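Wernside robotics club puts buns in baskets, mostly

Wernside College's after-school robotics club has reached the stage of its spring project at which a bun is expected to get into a basket without anyone's fingers being involved. Progress is described by the club as steady. The bakery down the road, which has noticed the order going up since March, describes it as excellent.

The task comes from the regional schools' Table Service Challenge, where each team has to clear a tabletop against the clock. Marks are given for neatness, and taken away for crumbs. Wernside has entered two squads, Salar and Zepeda, who share one arm, one table and a firm belief that the other lot left the settings wrong.

Squad Salar writes its moves out by hand, line by line. Squad Zepeda prefers to guide the arm through the job over and over until the software gets the idea, and has saved 646 runs so far. Both have found that a bun is harder to pick up than a block, having no corners and strong views about being squeezed.
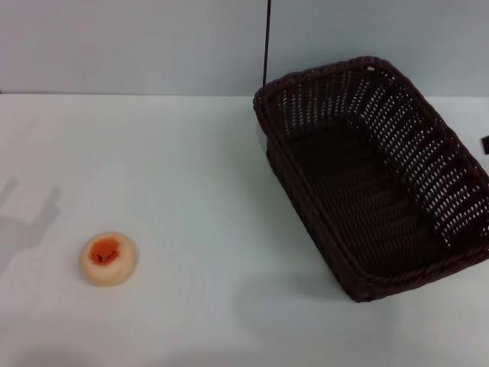 Page last changed: 17 April 2019

A round bun with a scatter of dark specks on top has the white table to itself, apart from the dark woven basket it is meant to end up in. The basket is set at a slant, as the rules allow, and teams are not told the angle beforehand.

The club has 23 members, several of whom joined under the impression that it was still the model club and arrived with half-built Revell kits. They have been put in charge of glue, and by all accounts are the only ones who read instructions.

The regional heat is held in the Wernside sports hall after the holidays. Entry is free, and spectators are asked not to feed the robots or eat the equipment.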